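Lidded storage container

A lidded storage container is a small rigid box, usually of clear plastic, used to keep dry goods, sponges, craft supplies or hardware on a shelf or worktop. The body is molded in one piece. The lid is a separate part and is often a darker color.

Square bodies store more per shelf than round ones of the same width. Corners are rounded to ease cleaning. Common sizes run from 200 milliliters to 8 liters. In the Trarnen series, first sold in September, the smallest square size measures 112 millimeters on a side.

Lids are divided into press-on, hinged and latched types. A window panel in the lid allows the contents to be checked from above when containers stand below eye level. An opening at the front of the lid may serve as a finger pull or as part of a latch.

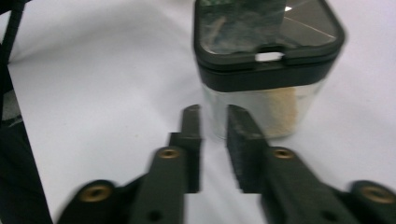

Valente objects that window lids scratch early and should be classed apart from plain ones. Most catalogs, including that of Fulance, list the 2 together.

See also: Canister; Bread box; Drawer organizer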